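Le marché de Noël n'a pas besoin d'être plus grand

J'habite dans cette région depuis neuf ans et je n'y suis pas né. Chez moi, en décembre, on restait à la maison. C'est donc ici que j'ai appris à aimer les marchés de Noël, et je me permets de donner un avis sur celui de Paulauskas, que l'on veut encore agrandir.

La première année, j'y suis allé avec ma collègue Vija Zariņš. Il y avait 70 chalets, tous sur la même place, et l'on faisait le tour en une heure sans se presser. L'hiver dernier, il y en avait 215. Ils occupaient la place, les deux rues voisines et le parking de la gare. Nous avons marché longtemps, nous avons attendu pour le vin chaud, et nous sommes rentrés plus tôt que prévu.

Je comprends les arguments de la mairie. Les autocars arrivent de loin, les hôtels sont pleins, et une petite ville ne peut pas mépriser cet argent. Mais un visiteur ne revient pas pour un nombre de chalets. Il revient pour une odeur de pain d'épices, pour un marchand qui le reconnaît.
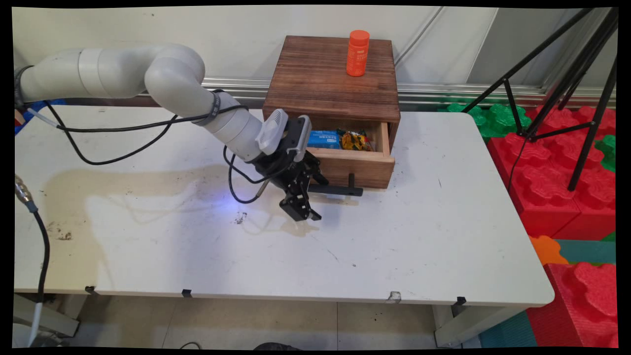

Ce que l'on vend

Dans les nouvelles allées, j'ai vu quatre fois les mêmes bonnets et les mêmes bougies. Les artisans, eux, sont de moins en moins visibles. Urmas Venckus, qui tourne des toupies en bois, était placé derrière la gare, à côté des toilettes. Il m'a dit que l'emplacement lui coûtait 400 euros de plus qu'avant. Je ne sais pas s'il reviendra.

À Flonley, à une demi-heure de train, on a choisi autrement. Le marché est resté petit, il ferme à vingt heures, et la chorale chante sans micro. On me répondra que Flonley est un village et que la comparaison est injuste. Peut-être. Il me semble pourtant que l'on y parle davantage avec les gens.

Je propose une chose simple : garder la place, rendre le parking aux voyageurs, et donner les meilleurs emplacements à ceux qui fabriquent eux-mêmes — même s'ils paient moins. Les illuminations peuvent rester dans les rues, elles sont belles et elles ne gênent personne. Quant au projet de patinoire, j'aimerais d'abord savoir où l'on mettra les vélos.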